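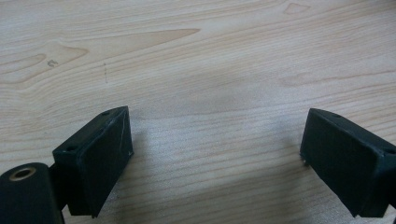 4. Recording demonstrations with the Lilter hand-held grippers

This section covers a two-handed recording session, from switching on to saving the first usable take. It assumes you have finished the calibration in Section 3 and that the recording computer has the Podutby software installed. The method (Haddadin's, described in the project report) trains a policy on the wrist views and the head view together, so all three streams must be running before a take counts.

4.1 Before you start

1. Clear the work surface of anything that isn't part of the task. The policy will learn from whatever it sees often enough, including coffee cups.

2. Set the room lights to the level written on your session sheet and leave them there. Changing the lighting halfway through a batch is the most common cause of rejected data in our trials.

3. Switch on the recording computer, then the left gripper, then the right. If you do it in another order the two wrist streams may be labelled the wrong way round.

4. Open and close each gripper fully. The travel reading should return to the same value each time, within 2 per cent. If it doesn't, repeat step 3.4.

Caution: Keep your own fingers clear of the jaws while checking travel. The linkage can pinch.

4.2 Checking the wrist views

1. Hold the gripper at working height with the jaws open and pointed at the bare surface.

2. Look at the preview. Both fingertips should be visible in the lower part of the picture, with a clear gap between them.

3. Tilt the gripper slowly left and right. The fingertips should hold their place in the preview while the background moves.
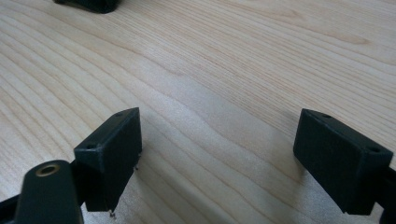 4. If a fingertip drifts in the preview, the camera mount is loose. Tighten it and run the calibration again. Don't try to correct the drift in software; Shona Dunstan tested this on the Judness set and the corrected takes trained worse than no takes at all.

5. Repeat for the other hand.

Note: Fine scuffs on the fingertips are acceptable. Replace a tip if its gripping face is chipped or no longer sits square to its partner.

4.3 Recording a take

1. Put the task object within comfortable reach of both hands.

2. Bring both grippers over the table and hold them still for 3 seconds. The software uses this pause to line up the clocks.

3. Carry out the task at a steady pace. Avoid crossing your wrists.

4. Return to the starting position, hold still again, and press the pedal to end the take.

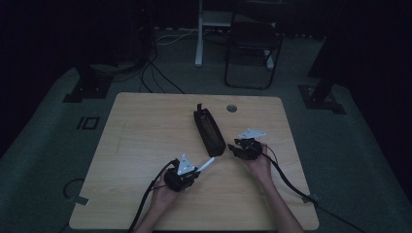
Tracking depends on the head view being able to see the plate on top of each gripper. It will tolerate a fair amount of tilt, and a plate turned nearly flat, like the white one on the right-hand gripper, is no cause to stop a take. Watch the cables as well. The right one runs across the tabletop and over its edge to the floor, so leave enough slack for your longest reach and check that it hasn't crept towards the object between takes.

Caution: Cables on the floor are a trip hazard. Tape them down before anyone walks behind the table.

4.4 How many takes to record

In the Yeh trials, a policy trained on 68 takes of a single task performed as well as one trained on the full batch, provided the object's starting angle was varied. Change the angle after every 5 takes and note the change on the session sheet.

Save each batch before switching off either gripper. Unsaved takes can't be recovered.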